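Chopsticks, one at a time, for the sake of a robot's education

Sernbridge, January 19, 2025

The robots that are meant to be doing our housework by now have been held up, once again, by cutlery. Cundlow, the Sernbridge firm that set out last July to teach machines to lay and clear a table, has moved its lessons out of the workshop and into ordinary home kitchens, where the tables have cloths on them and the worktops have somebody's shopping on them.

The current subject is the chopstick. A person takes a gripper in each hand and moves chopsticks between a white plastic holder and the tabletop. Each gripper records what it sees and how far its fingers are open, and the result goes into a pile of examples from which a learning system called Nakovia is supposed to work out the rest. The robot itself doesn't come to these sessions. It gets the notes afterwards, like a student with a good excuse.
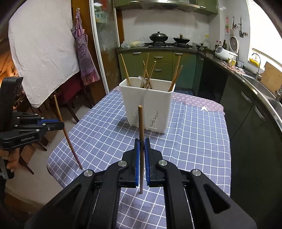 Why chopsticks

They are thin, they roll, and in a full holder they all look the same to a machine. Cundlow says its first attempts, made with one thick plastic rod on a bare bench, gave it a system that was superb with one thick plastic rod on a bare bench. Shown a real bunch, leaning every which way, it closed its fingers on the air beside them with great confidence.

So the firm has gone for variety. It wants recordings from 19 kitchens before the next round of training, and has 8 so far. Each household is asked for six sessions, and a session lasts 10 minutes, a stretch of time that people who have done it describe as longer than it sounds. Tablecloths stay on. Blinds may be up or down. Nothing is to be tidied for the occasion, an instruction that Cundlow reports is the one most often ignored.

Mistakes are kept as well. A dropped chopstick that gets picked up again is worth having, the firm says, as the machine will be dropping plenty of its own and ought to see how it's done.
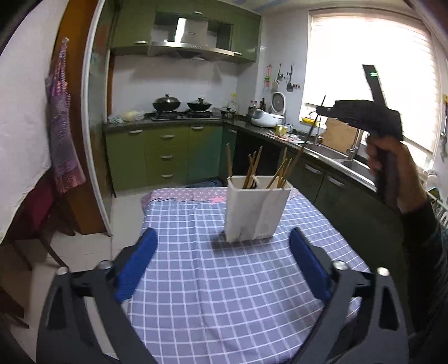
The sorting comes later and is no more glamorous. Every recording is cut into single attempts, and each attempt is marked with where it starts and stops and whether the chopstick ended up where it was meant to go. That part is handled by Chatzigeorgiou, a small data firm two floors above a carpet shop, which has asked that people stop talking to the chopsticks while recording. There is no sound on the files, but the pauses make the cutting harder.

Cundlow hopes to try the newly trained system on a real arm in July. It will be given a table, a holder and a bunch of chopsticks, and will be asked to take out one. Forks are planned for the year after. Households in Sernbridge that would like to lend their kitchen can leave their details at the firm's front desk, which is still staffed by a person.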